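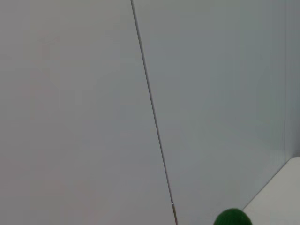

Plain grey panels, the joint between them, and the corner of the white table.

Kindville workroom: the panelled end

The workroom at Kindville was refitted over the spring and came back into use in June. This page covers the panelled end, where the table stands. The kitchen end and the passage have their own pages, and the outside store will be added when the door has been painted.

The room was two smaller rooms until the dividing wall came out. Taking it down left a rough line of plaster across the floor and up both sides, and the old walls did not quite agree with each other about which way was upright. Panelling was the simplest way to get one even surface without replastering the lot.

The panels

The wall panels are grey with a matt, smooth face. We looked at a gloss version first, from Hesto, and sent the sample back after a week on the windowsill. It showed every fingerprint. The matt ones came from Bodeo and took 11 working days to arrive.

The colour changes more than we expected. Two panels side by side can look like slightly different greys, one on the pink side and one closer to blue, and by late afternoon they have often swapped over. They are all from the same batch. Anyone matching paint to them should hold the card against the wall at the time of day the room will mostly be used.

The joints

Each joint is left as a narrow groove and has not been filled. Filler was tried on one joint behind the door and it cracked within the month – the building moves a little when the heating goes on. The open groove hides that movement well enough.

A small bright fleck shows low down on the joint in the picture. The grooves do collect bits, and a dry paintbrush run from top to bottom clears most of what settles in them. A vacuum nozzle is too wide and tends to mark the edges.

The corner

The corner was the slowest part of the job. The side wall was out of true by enough to see, so the last piece had to be scribed and trimmed several times before it sat properly. Two offcuts were spoiled getting there. If we did it again we would start in the corner and work outwards, and leave the awkward cut for the end by the door where it can be covered by the frame.

The table

The table has a white top and is used for cutting out, sorting, folding and anything else that needs a clear surface. It is a Rashti trestle pattern, 900 deep, bought second-hand from a school that was closing its sewing room. The top has been turned over once already. The underside is now the worn side.

White was not the first choice. A grey top to match the walls was considered, but pale thread and white buttons are easier to lose on grey than most people think, and dark pieces show up very clearly on white. Coffee rings also show up very clearly. A damp cloth gets them off if they are caught the same day.

Please lift the table when moving it. Dragging it has already left one scrape on the floor, and the feet have no pads yet.

Keeping the wall plain

This end of the room has been kept free of shelves and hooks on purpose. The old rooms had both, on every wall, and things went up and stayed up for years. Patterns, tools and notices now go on the opposite wall, where there is a rail and a pinboard. Please do not use tape or putty on the panels. Tape lifts cleanly at first, but after a few warm weeks it leaves a shiny patch that will not polish out.

Cleaning is with warm water and a drop of washing-up liquid, wiped down in long strokes and dried with a second cloth. Anything with a scouring edge will leave the surface patchy.

What it cost

The panels for this end came to 267 pounds, which was under what had been put aside. Adhesive, battens and a new blade were extra – over 5 tubes of adhesive went in, mostly because of the bad side wall. The table was paid for separately.

Still to do

The skirting has been cut but not fitted. The socket behind the door needs a deeper back box before its cover will sit flat. There is one spare panel, stored flat under the stairs in its wrapping, and it should stay there in case of damage.

More from Kindville: Kitchen end | Passage and coat hooks | Before the work | Opening times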